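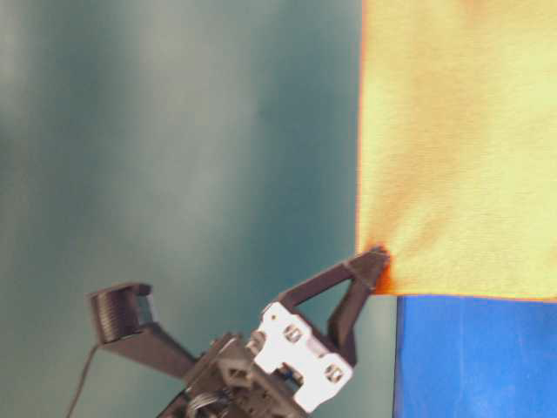
Print | E-mail

May 20, 2023
By Driss Benjelloun

I went through all our cleaning cloths this month. They had been piling up under the sink since January, when I ordered a bulk pack from Juhász and never got rid of the old ones. I use them for everything: counters, the car, the bathroom mirror, the dog's feet.

The first job was washing. I did the microfiber by itself on warm with no fabric softener. Softener leaves a film on the fibers and then the cloth just pushes water around. I also keep microfiber away from cotton towels, which shed lint all over it. The old Trustitz ones had been washed with the bath towels for a year and I spent a long time picking fuzz off them before I gave up and moved them to the garage.

After that I folded. I used to stuff everything in a drawer, but I could never get one out without three more coming with it. Now I fold each cloth in half, then in half again, and stand them up in a bin with the fold on top. It goes quicker if you pinch a corner and let the rest hang before you lay it over.

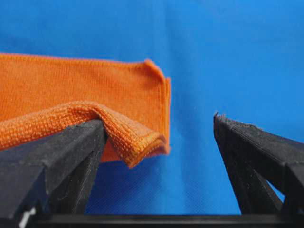
Orange microfiber towel. The edge likes to curl.

Curled edges are my main complaint with this kind. The hem rolls over on itself and the stack never sits quite flat. I tried pressing them under a cutting board overnight and it helped a little. I would not iron them.

I sort by color, too. Orange is for the kitchen and blue is for the bathroom. The worst of the rest go in the garage for oil and bike chains, and when they get too bad I throw them out.

My wife wants me to try the Clitirach waffle cloths next. They're 400 gsm and the ones I have now are 300, so they may take longer to dry. I'll buy a small pack first.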